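In Praise of the Ugly Towel

I want to make a case for the oldest towel in your house. Maybe it's the one with the bleach spots, or the one that came from a motel your parents stayed at before you were born. Mine is a beach towel from a soft drink giveaway, and the printing wore off so long ago that I couldn't tell you which drink. It dries me faster than anything I have bought as an adult, and I love it!

A good piece of cloth gets better with use, and I can think of very few other things I own that do. My phone got worse from the day I opened it. My couch peaked in its first month. But cotton that has been through the wash 100 times has lost all the slick stuff they put on it at the mill, and the loops have opened up, and it drinks water like a plant you forgot on the porch. 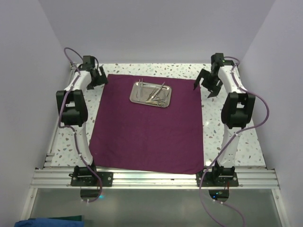

HOME & HABITS

I grew up in Ivell, where the big employer was the Wonoso mill, and everybody's kitchen had Wonoso seconds in it. Seconds were the pieces with a crooked hem or a streak in the dye. You bought them by the pound from a door on the side of the building, Saturday mornings only, and you did not get to choose your colors. We had 17 dish towels when I left for college and no two of them matched. Purple next to mustard next to a green I have never seen anywhere since. I thought matching towels were something people had on television.

So I come to this with a bias, and I'm happy to own it. I think buying cloth as a set has made us worse at keeping it. When one towel in a set frays, the whole set looks wrong, and out it goes, all of it, including the ones that were just getting good. With a pile of odd pieces there's nothing to spoil. One wears through, you cut it into rags, and the pile goes on without it.

And rags! A proper rag drawer is one of the great comforts of a home. I keep three kinds: soft ones for windows, rough ones for the stove, and the hopeless ones for the bike chain. A roll of paper towels costs more every time I look, and it has never once done a better job than a square of old bath sheet. 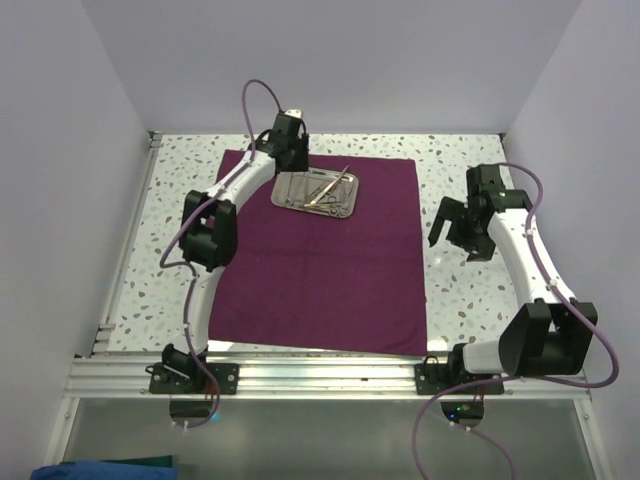
Purple cloth, fold creases and all.

Now, ironing. I have friends who iron their tablecloths, and the results are beautiful, and I eat at their tables with real pleasure. I just don't think the creases need to go. Fold lines tell you the cloth was put away clean and taken out because you were coming over. At my grandmother's place on Prultov Street the holiday cloth had lines so deep they worked like a seating chart. My brother and I each got one rectangle and had to keep our elbows inside it.

People tell me the new fabrics are softer, and in the store they are. I bought a Daza bath sheet last November because I couldn't stop petting it. It was lovely for 10 washes. Then it started pushing water around on my back like a squeegee, and I went back to the soft drink towel. The Daza may come around yet. I'm washing it hot, with no softener, and I have high hopes for it by spring.

If you're about to clear out the linen closet, please pull one old thing from the bag before you tie it shut. Use it for a week. Dry the good glasses with it and see how they look.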